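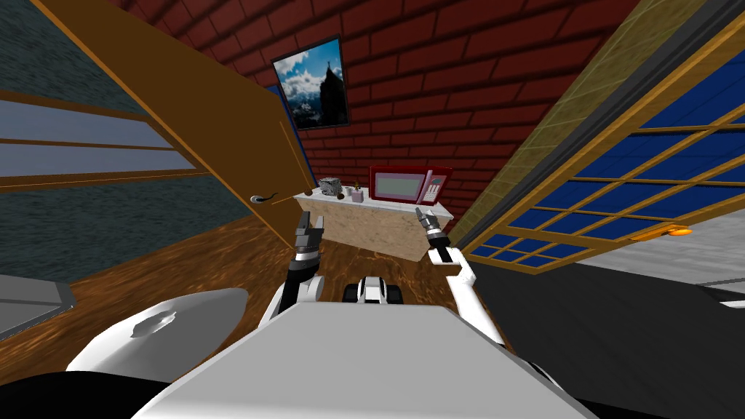
Kitchen set, computer render: red microwave and grey toaster on the counter

Week 4 – Writing about famous people's love lives (without making it up)

Hello again. These notes cover what I got through in the session plus the bit I had to rush at the end, so please read the last part even if you were there. Bring your Bomdale piece next time, printed if you can manage it, double spaced.

We started with the question somebody asked me in the corridor last week: is a dating story even journalism? My answer is yes, if you treat it like any other story. I spent years on the celebrity desk at a weekly and the pieces I'm proudest of were short, dull to research and right. The ones I still wince at were the ones where I guessed!

What do we know, and how do we know it?

Get a sheet of paper and draw a line down the middle. On the left goes anything the star has said on the record, or that their spokesperson has confirmed. On the right goes everything else – fan accounts, a "source close to the couple", two people at the same party, a deleted post. Now look at how long each column is. For most relationship stories you'll have one line on the left and 20 on the right, and that tells you how long your article should be.

The Watine handout (the two-page one, the stapled one) has a made-up actor and a made-up singer and a pile of clippings. Several of you wrote that they "confirmed their romance in November". Go back and look. In November she liked one of his photos. He called her "a great mate" on a podcast. I can see why you'd join those up, and so would every reader, but you can't print it as confirmed.

Words to be careful with

Dating, seeing each other, linked, rumoured, spotted. They all mean different things and we swap them about as if they didn't. "Linked" means another outlet said so, so name the outlet. "Spotted" means somebody saw them, so say who and where. "Rumoured" is the one I'd ban if I could, it lets you write absolutely anything.

Also "finally". Finally single, finally moved on, finally ready to settle down. Who was waiting? Take it out.

And "opens up". If she gave a one-line answer on a red carpet she didn't open up, she answered a question.

The padding problem

You all know the page I mean. The headline asks who he's dating, then you get his birthplace, his star sign, his height, his first advert and 200 words on his last film, and right at the bottom it says he appears to be single. I read one on Zodovo while I was making these notes and the answer was in the last sentence. Put the answer first. If the answer is "he hasn't said", write that in your opening line and then give people something worth staying for, such as what he has said about keeping his private life private.

Silence isn't a clue

A star who doesn't post a partner is a star who doesn't post a partner. I marked 40 pieces last term and a good half of them treated a quiet Instagram as proof of either a break-up or a secret wedding (sometimes both, in the same paragraph). Same goes for sexuality, pregnancy and health. We don't speculate on those in this module, full stop.

For next time

Write up the Moriarty clippings as a news item, 200 words at most. Then do a second version in 100. Under each one list your sources, one per line, and mark which column they came from. No headlines with a question mark, please – we'll do headlines in week 5 and I've got plenty to say about them.

If you missed the clippings they're in the tray outside my room, second one down.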